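October
By Effie MacBrayne

The common room and the mail slots

The common room on level 2 is back in use after the break, and a few things have moved. Most of you have found your way around already, but I have had the same handful of questions at the front desk, so the answers are below.

Mail slots

The slots above the cabinets along the back of the room were relabelled over the break. There are 42 in use this term. If you share an office you will still have your own slot, and the labels run alphabetically by surname from the left. Several people have papers sitting in there from last term. Please clear them by the end of October. Anything left after that goes in an envelope with your name on it and comes down to me.

Parcels don't go in the slots, even small ones. They are held at the front desk and you will get an email when one arrives. If you have ordered something for a project, put your project name on the delivery address as well as your own. Two boxes for Tronia went to Cotado last month and it took the better part of a week to sort out who had signed for them.

Tables and chairs

The round table is for anyone, for lunch or for work, and it can't be booked. If you need a table for longer than an hour, the meeting room next door has one and you can reserve it through the desk. The red chairs belong in the common room. Four of them had wandered up to the Nirance office by the time we did the stocktake, and they have now been brought back. If you are short of seating upstairs, ask and I will find you something.

Please wipe the table when you finish. Cloths and spray are under the sink in the kitchenette. Bowls and cups go back there too - washed, please, and put away.
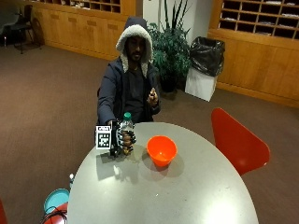
Bins and bottles

The white bin in the common room is for general rubbish only. It is emptied each evening at 6 pm, so if you are working late and fill it, tie off the bag and put a new one in. Spare black bags are kept in the cupboard under the sink. Food scraps should go in the kitchenette bin, as it has a lid and the common room one doesn't.

Drink bottles go in the recycling tub beside the lift. Empty them first and leave the caps off. Caps can go in the jar next to the kettle, which Lukoševičius collect when it is full.

The plant

Please don't water the plant near the back cabinets. It was getting a drink from everyone who walked past and the carpet was suffering for it. It now has one watering a fortnight, done from the desk, and leftover tea doesn't count as water.

Heating

The heating on level 2 comes on at 8 in the morning and goes off at 6 in the evening. If the room is cold outside those hours, that is why. Faults go to the building line on extension 2756, or leave a note at the front desk and I will ring it through.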